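Section 5: Setting up a new portfolio in Zurar

Before you start, please have the mandate letter and the list of opening positions ready. You need the role "Portfolio Administrator". If you only have "Viewer", the button **New portfolio** stays grey and you must ask your local administrator for the change.

### 5.1 Create the portfolio

1. Open **Portfolios** and click **New portfolio**.
2. Enter the full legal name of the fund, exactly as it is written in the mandate letter. The short name can have no spaces.
3. Choose the base currency. For the Canadian funds this is CAD, also when most of the holdings are in US dollars.
4. Choose the valuation calendar. The Howells calendar is the default and it includes the January holidays.
5. Under **Responsible persons**, select one manager and one deputy. The same person cannot be entered in both fields.
6. Click **Save as draft**.

> **Caution:** The base currency cannot be changed after the first valuation is run. If it is wrong, the portfolio must be closed and created again under a new code.

The portfolio now receives a number. In the screens of this guide we work with portfolio 741, a mortgage securities fund with Keabetswe Rampersad as manager and Geert Geerts as deputy. 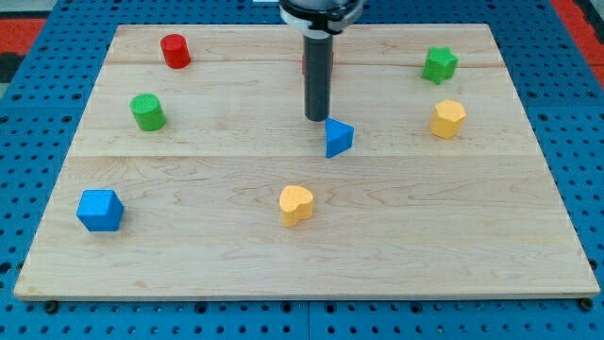
### 5.2 Load the opening positions

1. Open the draft and go to the tab **Positions**.
2. Click **Import** and select your file. The file must be CSV, with a semicolon between the columns.
3. Check the preview. Lines in red have an unknown security code and will not be loaded.
4. Correct the red lines in your file and import it again. The second import replaces the first one completely.
5. Compare the total at the bottom with the total on the custodian statement.

One file can contain at most 2000 lines. A bigger list must be split, and in this case you tick **Add to existing** from the second file on.

> **Note:** For asset-backed securities, the column "Factor" is obligatory. When it is empty, Zurar takes the value 1 and the position will show too high. Error 272 means that the factor is bigger than 1.

### 5.3 Set the limits

1. Go to the tab **Limits** and click **Copy from template**.
2. Select the template which belongs to the mandate. The template "Arnis" is for structured credit, and "Gosley" is for government bonds only.
3. Change the single issuer limit if the mandate letter gives another percentage.
4. Fill in an e-mail address for the warnings. A group address is allowed.

### 5.4 Release

Release must be done by a second person. Send the draft with **Submit for review**; it will appear in the colleague's task list under the colour yellow. After the release the colour is green and the first valuation runs the same night.

If the draft is rejected, the comment of the reviewer is found in the tab **History**. Questions about templates go to Mererid James, and questions about access rights go to Gwawr Probert.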